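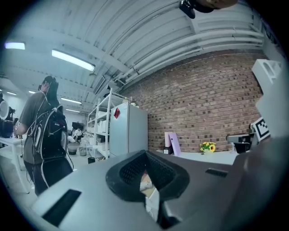
What keeps a propped-up board from sliding off a smooth white tabletop?
Grip under the bottom edge. Two small rubber dots do more than any amount of fiddling with the angle.

Ticket 441 — lilac board keeps slipping, back room at Ranum
Status: open, waiting on parts
Opened in May

Hi all, me again (sorry!). The lilac board by the brick wall went over a second time, and it took the white one down with it. I've been setting up that stretch for the Skakia open house and I'd really like it to stay put, so here's what I've tried so far.

9:10 — Wiped the top down with plain dish soap and water. I figured there was polish on it. Stood both boards back up and went off to answer email. Down again by the time I had my coffee.

10:30 — Leaned them at a steeper angle. Better, but the white one creeps out sideways from behind the lilac one, and then it looks messy.

11:45 — Put a folded paper towel under the bottom edge. Held until after lunch! It looks awful though, so I took it out again.

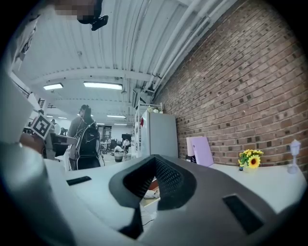
Boards, sunflowers and little lantern lamp, with the fridge further back.

1:20 — Tried the putty from the Birnik box. Won't stick to the brick at all, too dusty. I don't want to drill into that wall for something this small.

2:15 — Ordered the clear rubber dots from Ghoneim, item 144. They come in a sheet of 36, so anyone who needs a few for picture frames can have the leftovers.

Please leave the sunflowers where they are in the meantime — I like them there, and if they get pushed up against the boards the pot will go over too. I'll update this once the dots show up.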